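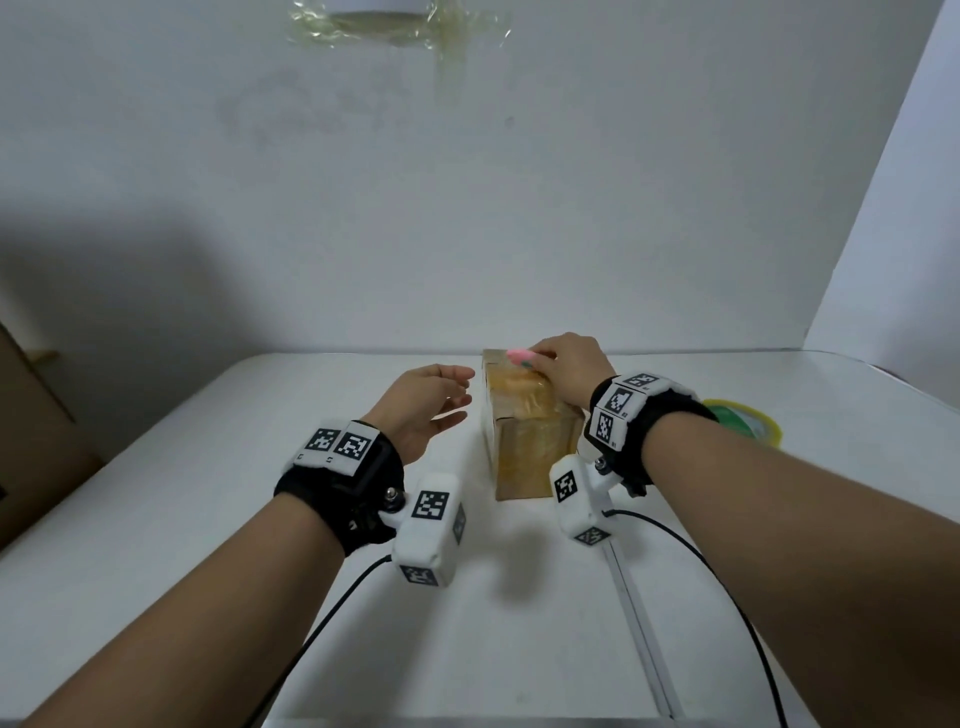

Small carton, stood on end, clear tape on most of what you can see.

Aranka Fülöp
Thread on taping very small cartons. Most packing advice assumes a box you need two arms to carry. Below mug size the proportions change and so do the mistakes.

Aranka Fülöp
Standard parcel tape is wide compared with a small flap. One strip covers the seam and most of the panel either side. A second strip on the same seam adds stiffness and very little strength.

Aranka Fülöp
What it does add is thickness at the corners. I measured one of ours at Groltitden in November: 2 mm of folded tape at a bottom corner. The box rocked. 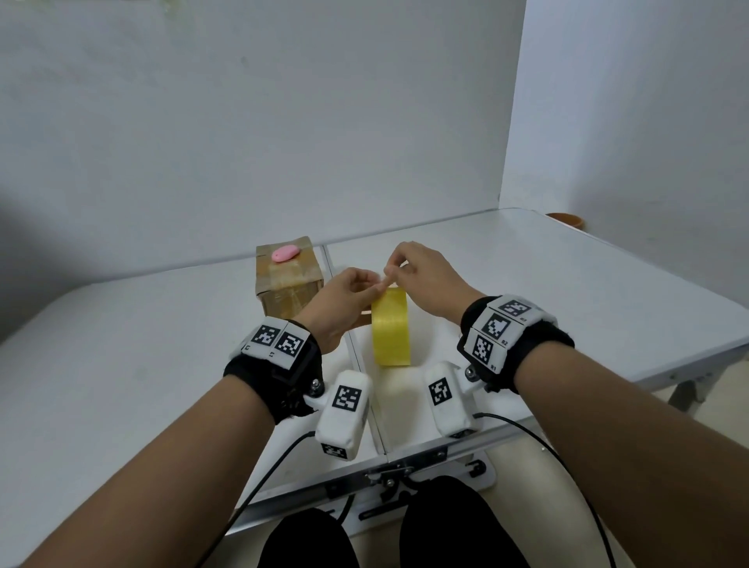

Fingertips together at the top edge of the yellow piece, carton behind and to the left.

Aranka Fülöp
Finding and lifting an edge is the slow part of any tape job. Fold the last centimetre under when you finish. Sarla Malhotra uses a scrap of card instead, and I concede hers is easier to find in poor light.

Aranka Fülöp
Strip length: seam plus 40 mm each end, folded down flat. Longer tails meet each other round the side and you end up with a band you never meant to make.

Aranka Fülöp
Work with the box upright when closing the top, on a hard flat surface. On your lap the panels bow and the flaps set out of square.
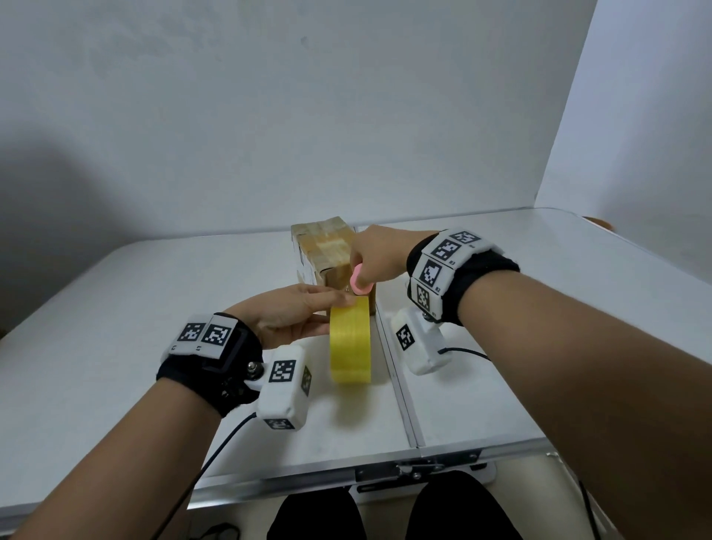
Photo: Bartosz Cieślak

Aranka Fülöp
Keep the roll within a hand's width of the box. Obvious, and I still see people walk to the other end of the bench for every strip.

Aranka Fülöp
Filament tape is a different matter. It resists tearing along its length, so on a light carton it will outlast the board. Good for a bundle. Excessive for something the size of a paperback – and the recipient needs a blade to get in.

Aranka Fülöp
We used to give every small carton six strips. We now use three. Out of 200 sent to Clegg, 2 came back with an open flap, both on the base seam, both cut short.

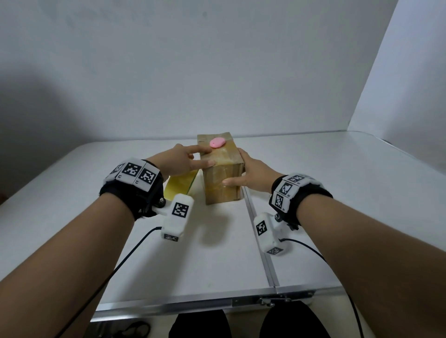
Does clear tape stick properly to a box that has already been taped?

It sticks well to clean, smooth tape, usually better than to dusty board. If the old layer is lifting, the new one lifts with it, so peel that part off first.

Aranka Fülöp
Next thread is labels on narrow faces. Consolacion Soriano has views on wrapping them round a corner and I have different ones.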